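Visit Report: Lomlow Bakery Open Day, Idaria

The Lomlow bakery in Idaria opens its production floor to the public once a year, in November. I went this year with my brother-in-law, Montri Intarasuk, who bakes at home and had been asking to go since he moved here. Admission was free but you had to sign up ahead of time. We were put in the early group, which met at the loading dock at 7 a.m.

Parking is on the street behind the building. The lot in front is for delivery trucks and they will ask you to move. Everyone gets a hair net and paper shoe covers at the door, and rings and watches have to come off and go in a locker. Wear long sleeves, as parts of the floor are cold. The oven end is very warm, so a layer you can take off is useful.

The tour starts in the flour room. Lomlow buys most of its flour from a mill in Gridano, delivered by tanker and blown through pipes into two silos behind the building. Whole wheat and rye still come in bags because they use less of it. Our guide had worked in this room for years before she moved to the office, and she spent longer on it than I expected. She explained that flour changes over the season as the mill moves from old wheat to new, and that the amount of water in the dough has to be adjusted to match. They bake a test loaf from every delivery and cut it open before the rest is used.

From there we went to mixing. The mixers are large steel bowls on wheels, rolled from the scale to the machine and then to a resting area. The white sandwich dough gets a short mix and a short rest. The sourdough gets a slow mix and stays in a cold room until the next day. Montri asked about the starter, and we were shown a tank with a paddle inside that turns every so often. It is fed on a schedule kept on a clipboard beside the door. He wanted to know if they would sell some of it. They do not.

The dividing and shaping line was the loudest part. Dough drops from a hopper, gets cut to weight, and passes through rollers that turn it into a cylinder. Loaves that come out light or heavy are pushed off the belt and go back in the hopper. The line can run 1,000 loaves an hour, though it was going slower during our visit so that people could see what was happening. It was hard to hear the guide here even with the headsets, and I missed most of what she said about the pans.

The ovens are at the far end. The main one is a tunnel oven, with a belt that carries the pans through several heat zones. It takes 31 minutes for a standard loaf to go from one end to the other. There is also an older deck oven, used for the rye and for holiday breads, which is loaded by hand with a long peel. We watched a baker load a full deck of rye and I would have been happy to stay there longer. The bread goes from the ovens to a cooling room, where it has to sit before slicing. Bread that is sliced too warm tears and then gets damp in the bag.

Slicing and bagging was the last stop on the floor. The standard loaf is cut to fit a home toaster, and the guide said the slice thickness has been changed only once, when the company got complaints that the bread was catching in the slots.
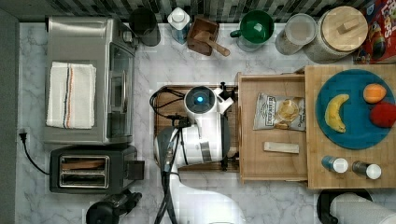 Two ways to make toast at home: toaster oven and two-slot toaster.

The tasting was held in the break room. There were five breads on the table, with butter and a plum jam from the Nguyen farm stand, which also sells at the bakery's store. I liked the rye best. The seeded loaf was good but quite salty. The sourdough was milder than I had expected after the long talk about the starter. Coffee was provided, and there was juice for the kids.

A staff member gave a short talk during the tasting on keeping bread at home. She said to leave it out of the refrigerator, where it goes stale faster, and to freeze what will not be eaten in a few days. Slices can be toasted straight from the freezer on a slightly longer setting. For a whole loaf that has gone a little hard, she recommended running the crust under the tap for a moment and putting it in a hot oven for a few minutes. I have since done this with the end of a rye and it came out well.

The store is next to the break room and was open for the tour group. Day-old loaves are half price. We bought two ryes, a bag of rolls, and a jar of the jam. The bakery also sells its bread flour in small bags, and Montri took several.

Some practical notes. The full visit took until a little after nine. There are stairs between the flour room and the mixing floor, and people who cannot use them are taken around outside by another door, so mention it when you sign up. Photos are not allowed in the production areas. Children need to be at least eight. The day is limited to 100 visitors and the early group fills first, but it is the one to ask for, as the deck oven is shut down by mid-morning.

Sign-up for next year opens in September at the store counter or by phone.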